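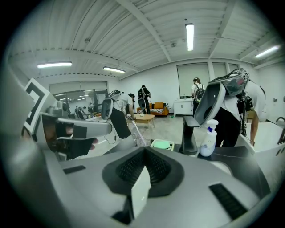 Last updated: Friday, 7:42 am

We have been in the new room in Berkton since October and I still get asked what it's like, so I'm writing it down once.

The ceiling is white corrugated metal with the beams left exposed. I wanted to cover it. Norbert talked me out of it and priced the panels at $2,553, which settled things. The lights are fluorescent and they do the job. I would have picked something warmer for the end with the sofa, but they came with the lease.

The windows in the back wall are big. We put gray roller shades on them, and those cost us $307 with the brackets. The first set was 30 inches too short because I read the tape wrong. Tzu-hsuan sold those to a neighbor.

The glass partition on the left was already there. You can see people working on the other side, which bothered me for a week and then didn't. Sound comes through less than I thought it would.

Most days there are several of us in at once and the counter fills up by mid-morning. Backpacks are supposed to go on the hooks by the door. They mostly stay on people or end up on the sofa.

Still to do: a second trash can, a mat for the door, and somebody has to call the landlord about the heat. Ming-te has the number.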